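Conell Help Community
Arms and Hands > Faults and Safety

Hand opens by itself during hold, object dropped into bin
Posted by Myrto Psarras

I am responsible for a small test cell at Bedcombe in which one arm with a five-finger hand performs a single repeated task. The hand picks up a ceramic mug by the body, carries it over the rim of a plastic bin, lowers it and releases it. The mug is then set back on the mat by an operator and the cycle begins again.

Since February we have had a recurring fault. At some point between the lift and the lowering move, the fingers open to their full spread without any release command in the program log. The arm does not stop. It completes the path with an open hand, returns to its waiting position beside the mat and reports the cycle as successful. In one run of 176 cycles this occurred 12 times. On most of those occasions the mug fell into the bin from a low height and was not damaged. On two occasions it struck the rim and went to the floor, and one mug was broken.

The work area is arranged as follows, with the mug in its start position in front of the bin and the hand waiting to the right.
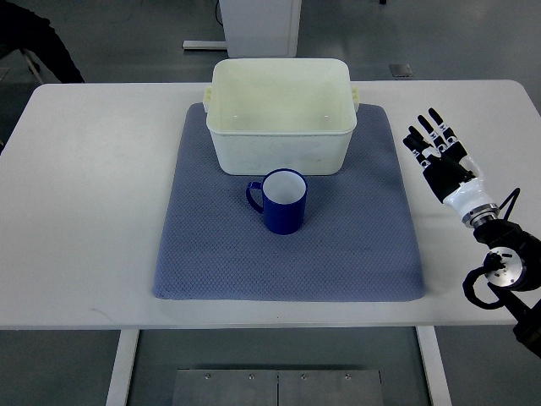 Elsie Dunmore asked whether the fault follows the hand or the cable, and whether anyone had been standing at the table when it happened. To the first I can only say that we do not have a second hand to exchange. To the second, yes. An operator was reaching toward the mat on one of the two occasions when the mug went to the floor. No one was hurt, but the incident was entered in our safety log and I have been asked to give a written cause before the cell may be run unattended again.

The following has been checked so far:
Grip force setting. Raised by two steps, no change.
Mug surface. Cleaned and dried before each run, no change.
Supply voltage at the controller. Steady whenever we have measured it, though we have no record from the exact moment of a fault.
Program. Reloaded from the stored copy.

I would be grateful for guidance on two points. First, what would cause all fingers to open together? Second, why is no fault raised?

Nektarios Vrettos

All fingers opening together usually points to a loss of communication and not to a weak grip. A weak grip lets the object slide while the fingers stay closed. On many hands of this type there is a setting for what the hand should do when it stops hearing from the controller. The choices are normally to hold, to relax or to open. If yours is set to open, a short break in the signal would produce exactly what you report, and the arm would know nothing of it because it has its own connection.

Please look for the communication timeout in the hand settings. We had one left at 34 milliseconds after an update and it tripped during fast wrist moves. Ours is now 900 with the loss action set to hold. I would not copy that figure without a risk review at your site - a hand that holds on for longer may be the greater danger if a person's fingers are in it.

As to the second point, the arm reports success when it reaches the last position. It has not been told to ask the hand anything. Add a check of finger position after the lift and again before the lowering move, and stop the arm if the hand is wider than the mug.

Orhun Duman

try replacing the mug with something softer. we use foam cups, no more breakage

Flynn Tuhiwai

With respect to the previous reply, a softer object would remove the broken mug and leave the fault in place. The matter that should concern the original poster is that the arm continued to move while an operator was within reach.

I agree with Nektarios Vrettos on the likely cause. I would add the cable as the first thing to inspect. Where a cable runs along the outside of the arm to the wrist, it bends at the same point in every cycle, and a conductor can fail inside the jacket with no outward sign. Stop the arm, make the area safe, and have a qualified person test for continuity while the wrist joint is turned slowly by hand through its normal range. Repeat the test at the connector, which may have worked loose.

For the trials afterward, use the same start position each time so that the results can be compared: bin to the rear of the mat, mug in front with its handle away from the hand, fingers open and clear of the mat.

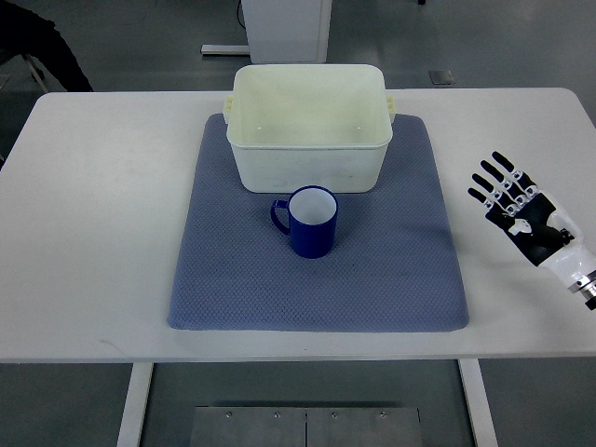
Myrto Psarras replied that the loss action had been found set to open, and that the timeout stood at the default value. Both had been changed on the advice of the site safety officer, and the finger position check had been added at the two points suggested. The cable had not yet been tested. A replacement was on order from Premeck, and the cell would remain attended, with the operator outside the marked area during motion, until it had been fitted and a further 176 cycles completed.

Nektarios Vrettos

Please keep the old cable when it comes off. If the new settings hide the breaks, the cable will be the only evidence you have for the written cause.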